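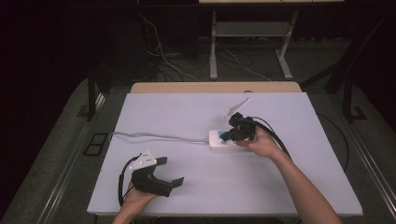

I've been asked the same thing at every family barbecue for the past year – can a robot do my chores yet? My answer is still no, mostly, and it's the dull jobs that get in the way. Folding a towel, wiping out a lunchbox, turning off the power at the board before you leave the house. Take a white power strip lying flat on a table with its grey cable trailing off to one side. You or I would deal with it half asleep. Do it with a black gripper in each hand in place of your fingers and you start to see how much your fingertips have been doing for you all these years!

So I'm looking for people. My name's Rigoberto Taipe and I run the chores study at Bastier, which we call Balance (long story, there was a vote). We want to know which everyday jobs around the home and the shop floor a machine could take on now, which ones it makes a mess of, and which ones you'd never hand over even if it did them perfectly. To get there we need ordinary people doing ordinary jobs with the grippers on, again and again, at their own pace.

You don't need any experience with robots. You don't need to be good with computers either. If you've stacked shelves, cleaned motel rooms, raised kids or worked a till, you already know more about chores than I do, and I'd love to have you. We had more than 800 people put their names down for the last round and I'm still keen to hear from anyone who missed out.

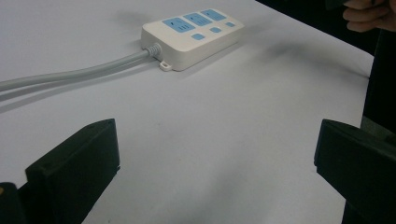
Sessions run for 2 hours, either in the morning or from 5:30 pm if you've got a day job. You'll get a short practice go first, then a list of small tasks: pressing switches, sorting cutlery, putting lids on tubs, packing a grocery bag, that sort of thing. Some are easy and some will drive you up the wall. Please tell us which is which, because your grumbling is half of what we're after. There's a chat with me at the end and a decent cup of tea.

You'll need to be 18 or over and comfortable using both hands for short stretches, with breaks whenever you like. Left-handers, please apply, we never get enough of you. We pay by the session and cover your parking or bus fare. 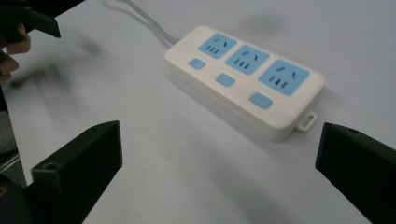
We also have one paid part-time spot for a session helper, working with me and the crew at Zinon, our partners on the shop-floor side. You'd be setting up tables, resetting tasks between goes and keeping people cheerful – a bit of retail or childcare in your past would be a real plus.

To put your hand up for either one, ring the front desk at our Osman Street office or drop in and fill out a form. Tell me which chore you'd most like to be rid of. Forms for the April sessions close on Friday at 4 pm.

382 shares
458 comments

Related listings
Evening shelf packers wanted, Zinon
Would you let a machine iron your shirts? Have your say
Home cleaning survey: paid phone interviews
Weekend front desk assistant, Bastier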